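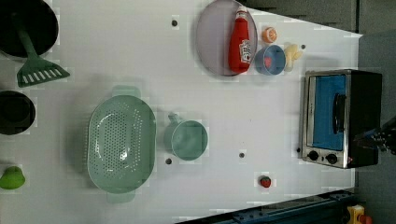
The play kitchen at Murkeo, seen from overhead, with the gripper beside the toaster oven.

Ask the software team at Murkeo what took up most of their November and they will say it was the word "next."

The company writes planning software for robot arms that work in kitchens. An operator types a request in ordinary English, such as "put the ketchup next to the colander," and the planner has to turn it into a list of moves the arm can make without hitting anything. The first version treated "next" as a fixed distance. It picked spots that were legal on paper and useless to the arm.

"It would choose a place, then find out it had no way to let go there," said Nuria Ejigu, who leads the planning group. "Then it would start over and choose the same place."
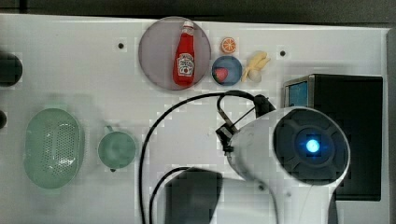
The arm reaches over the table, with the plate and ketchup bottle at the top.

The new version, called Brilto, checks the grasp and the release together before it commits to either one. It also keeps a list of spots that failed, so it doesn't go back to them. Ejigu's group ran 1206 requests through it in simulation before trying any on the real table. Of those, 110 ended with no plan at all, and 26 of the 110 came down to a single bug in how the code handled long objects.

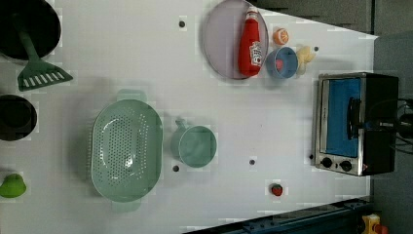

Perception is the other half of the job, and it belongs to Jocelyn Sebastian. Her code takes the overhead view and gives the planner an outline and a label for each object. Overlaps cause her the most trouble. The green spatula resting against the black pan used to come back as one object with a long tail, and the planner would try to steer around all of it. The slots in the head made it worse, as white table showed through them and the outline broke into strips. Sebastian now fills small gaps before she splits the shapes apart.

She also added a confidence score to every label. When the score is low, the planner asks for a second look from another angle before it moves. That adds 2 seconds to a request, and Ejigu says she can live with it.

The next release will deal with doors and drawers, which change shape as they open. Sebastian has started on the outlines.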